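길람덴 마을부엌 운영모임 7월 정기회의록

때: 7월 수요일 저녁 7시
곳: 길람덴(Gillamden) 마을회관 2층 큰방
참석: 회원 13명, 프리스브리지(Prisbridge) 쪽에서 오신 손님 두 분
기록: 이번 달 서기

시작하며

장마가 길어져서 오시는 길이 편치 않으셨을 텐데도 이렇게 많이들 와 주셔서, 진행을 맡은 분이 고맙다는 말씀부터 하셨습니다. 우산꽂이가 모자라 복도에 우산을 쭉 펴 놓고 들어오느라 회의는 조금 늦게 시작했습니다. 보리차와 찐 옥수수는 아랫골목 회원 댁에서 보내 주셨고, 옥수수가 유난히 달아서 첫 안건에 들어가기 전에 품종 이야기가 한참 오갔습니다. (품종 이름은 끝내 아무도 기억해 내지 못해서 다음 달에 여쭤보기로 했습니다.)

지난달 회의록은 두 군데를 고쳐서 승인했습니다. 하나는 열무김치 담그는 날의 시작 시각이 오후로 잘못 적힌 것을 오전으로 바로잡은 것이고, 또 하나는 반찬통 보증금을 "받기로 했다"고 적은 것을 "받을지 더 이야기하기로 했다"로 고친 것입니다. 서기가 미리 살피지 못해 죄송합니다.

안건 1. 여름 나눔 밥상 돌아보기

지난달 나눔 밥상에는 모두 288인분이 나갔습니다. 초여름 밥상으로는 지금까지 가장 많은 양이고, 그중 97인분은 거동이 불편하신 어르신 댁으로 배달해 드렸습니다. 배달을 다녀오신 분들 말씀이, 오이냉국은 국물이 새기 쉬워 들고 가기가 여간 조심스럽지 않았다고 합니다. 뚜껑을 닫고 고무줄을 한 번 더 감으면 나았다는 분도 계셨고, 아예 국물을 얼려서 따로 담자는 분도 계셨는데, 얼린 국물이 어르신들 점심때까지 녹겠느냐는 걱정이 나와서 한동안 의견이 갈렸습니다. 다음 밥상 때는 일단 다섯 집에만 얼린 국물을 보내 보고, 드신 분들 말씀을 들은 뒤에 정하기로 했습니다.

감자조림은 평이 아주 좋았습니다. 다만 간이 세다는 댁이 있었고, 같은 골목의 바로 옆집에서는 싱겁다고 하셔서 다들 웃었습니다. 간장을 조금 줄이고 양념장을 작은 통에 따로 넣어 드리자는 쪽으로 뜻이 모였습니다. 양념장 통은 지난 설에 쓰고 남은 것이 창고 왼쪽 선반에 있다고 하니 그것부터 쓰겠습니다.

쌀은 헤스트포트(Hestport) 쪽 농가에서 지난번과 같은 값으로 보내 주시기로 했습니다. 햅쌀이 나오기 전까지는 묵은쌀이니 물을 조금 넉넉히 잡아야 한다고, 밥을 맡으신 분이 거듭 당부하셨습니다. 불리는 시간도 짧게 잡지 말아 달라고 하셨습니다. 지난번에 급한 마음에 바로 안쳤다가 아랫솥 밥이 설익어 다시 뜸을 들였던 일을 다들 기억하실 것입니다.

안건 2. 부엌 살림 정리와 새로 들일 것

살림 목록을 새로 만들자는 이야기는 봄부터 나왔는데, 이번에야 차분히 논의했습니다. 우선 큰 솥 하나가 바닥이 얇아져 눌어붙는다고 합니다. 수리를 맡기자는 분과 바꾸자는 분이 계셨고, 폴록(Pollock) 주방상회에 바닥을 덧댈 수 있는지 먼저 여쭤보기로 했습니다. 덧대는 값이 새 솥 값의 절반을 넘으면 그때는 미련 없이 바꾸자고 하셨고, 이 기준에는 모두 찬성하셨습니다.

도마는 김치용과 생선용이 자꾸 섞여서 문제입니다. 손잡이에 색실을 묶어 두었더니 삶을 때마다 실이 풀린다고 합니다. 인두로 글자를 새기자는 제안이 나왔고, 목공을 하시는 회원께서 다음 모임 전에 해 오시겠다고 하셨습니다. 글자는 크게 새겨 달라는 부탁이 여기저기서 나왔습니다. 돋보기를 안 가져오는 날도 있으니까요. 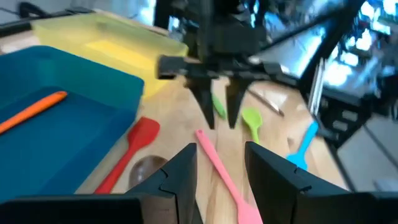

행주 이야기도 길어졌습니다. 삶는 당번이 정해져 있기는 한데 여름에는 하루만 걸러도 냄새가 나니, 쓴 날 바로 삶아 널고 가는 것으로 규칙을 바꾸자고 하셨습니다. 그러면 마지막에 남는 사람만 고생한다는 말씀이 나왔고, 그것도 맞는 말씀이라 설거지 조를 둘로 나누어 한 조는 일찍 와서 일찍 가고, 한 조는 늦게 와서 행주까지 맡기로 했습니다. 한 달 해 보고 불편하면 다시 이야기하겠습니다.

냉장고 안쪽에 이름 없는 반찬통이 여럿 들어 있습니다. 이름과 날짜를 써 붙이자는 약속은 이미 벽에 붙어 있는데, 종이가 물에 젖어 글씨가 다 번졌습니다. 새로 써서 비닐을 씌워 붙이겠습니다. 이번 주말까지 주인이 나타나지 않는 통은 비우고 씻어서 공용으로 돌리기로 했으니, 혹시 짚이는 분은 들러서 꼭 챙겨 가시기 바랍니다. 매실청으로 보이는 병 하나는 아까우니 한 주 더 두자고 하셔서 그렇게 하기로 했습니다.

반찬통 보증금은 이번에도 결론을 내지 못했습니다. 보증금을 받으면 통이 잘 돌아온다는 말씀도 일리가 있고, 어르신들께 동전을 받았다 돌려드렸다 하는 일이 오히려 번거롭고 마음도 편치 않다는 말씀도 일리가 있습니다. 절충으로, 배달 가는 분이 빈 통을 먼저 여쭙고 받아 오는 방법을 가을까지 해 보기로 했습니다.

안건 3. 프리스브리지 마을과 함께하는 장 담그기

프리스브리지에서 오신 두 분이 그쪽 사정을 들려주셨습니다. 거기는 장독대 자리는 넓은데 콩 삶을 솥과 일손이 모자라고, 우리는 솥은 있는데 볕 드는 마당이 좁습니다. 그래서 메주는 우리 부엌에서 쑤고, 띄우고 담그는 일은 그쪽 마당에서 하면 어떻겠느냐는 제안이었습니다. 듣는 동안 다들 고개를 끄덕이셨고, 된장을 오래 담가 오신 회원께서는 벌써 소금 이야기를 꺼내셨습니다.

걱정도 나왔습니다. 메주를 옮길 차가 있어야 하고, 띄우는 동안 누가 들여다볼지 정해야 하고, 나중에 장을 어떻게 나눌지도 미리 말해 두어야 서운한 일이 없다는 말씀이었습니다. 차는 프리스브리지 쪽에서 알아보시기로 했고, 들여다보는 일은 두 마을이 한 주씩 번갈아 하기로 했습니다. 나누는 몫은 콩값을 낸 만큼으로 하되, 양쪽 나눔 밥상에 쓸 것을 먼저 덜어 놓기로 했습니다. 콩은 늦가을에 사야 하니 양은 가을 첫 모임에서 정합니다.

회원 한 분이 간장독은 꼭 따로 하나 더 두자고 하셨는데, 맛이 다른 간장을 섞으면 나중에 어느 쪽 맛도 아니게 된다는 말씀이었습니다. 여기에는 반대하신 분이 없었습니다.

안건 4. 아이들 방학 요리교실

방학 동안 수요일 오후마다 아이들과 간단한 음식을 만들기로 했습니다. 첫날은 주먹밥, 둘째 날은 수제비로 잡았습니다. 화채는 수박값을 보고 넣을지 말지 정합니다. 칼은 어른만 쓰고, 불 앞에는 반드시 어른 한 명이 서 있기로 했습니다. 밀가루 알레르기가 있는 아이가 신청해서 수제비 날에는 쌀가루 반죽을 따로 준비하고, 그릇과 국자도 따로 쓰겠습니다. 부모님께 드릴 안내문은 서기가 써서 다음 주 초에 돌리겠습니다. 앞치마는 집에서 가져오는 것으로 하고, 없는 아이는 회관 것을 접어 입히면 됩니다.

기타

회관 뒷문이 비 오는 날이면 불어서 잘 닫히지 않습니다. 마지막에 나가시는 분은 손잡이를 위로 살짝 들면서 당겨 주십시오. 문틀은 장마가 끝난 뒤 손보기로 했습니다.

들깨를 나누어 주실 분이 계십니다. 필요하신 분은 담을 통을 가지고 다음 모임에 오시면 됩니다.

다음 회의는 8월에 같은 시각, 같은 방에서 엽니다. 옥수수가 끝물일 테니 다음 간식은 복숭아로 하자는 말씀이 있었고, 아래층 냉장고 한 칸을 비워 두기로 했습니다. 회의는 밤 9시를 조금 넘겨 마쳤습니다.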